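Warden's Diary, Prokbridge Residential College
Wednesday, February 26, 2020 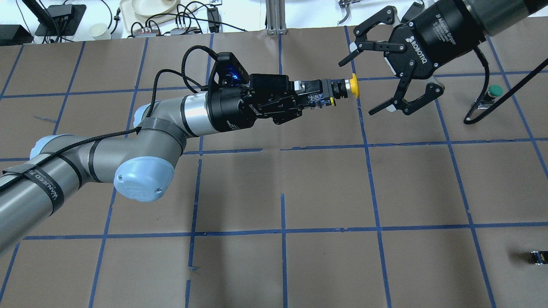 Work surface marked out in squares with blue tape.

The day began with the quarterly review of the dining hall accounts. Expenditure on fresh produce stood at 1,360 dollars over the January figure, the greater part of it owing to the change of supplier. Guillot has been asked to submit itemized invoices from now on. I have also requested a written explanation of the two deliveries that arrived after the kitchen had closed.

At ten I met with Mr. Thirumalai Rodrigues concerning the guest rooms on the north side. The heating in two of them remains unreliable, and the contractor from Vandov has twice postponed the inspection. It was agreed that the rooms will be withdrawn from use until the work is certified. Mr. Rodrigues will write to the families who had reserved them for the spring visit. The rooms above the library can be offered in their place, although they share a bathroom.

Lunch was taken in the hall with the first-year residents. Several raised the matter of quiet hours, which are at present observed on some floors and ignored on others. I undertook to circulate the existing rule again before any revision is considered. The soup was oversalted and was returned by one table.

The afternoon was given to the founders' dinner. Invitations have gone out to 200 former residents, and replies are slow. Mr. Romain Maillard proposes that the speeches be held to 20 minutes altogether. I support this, having sat through last year's. The seating plan cannot be drawn up until the Plomel party confirms its numbers, and the printer requires the menu text by Monday.

Correspondence: one letter of complaint regarding bicycles in the east passage, answered; one request for a reference, deferred; one offer of a piano, declined with thanks, as the common room already has one that is seldom tuned.

Rain from four o'clock. The gutter over the porter's lodge overflowed again and has been entered in the repairs book. Locked the office at half past six.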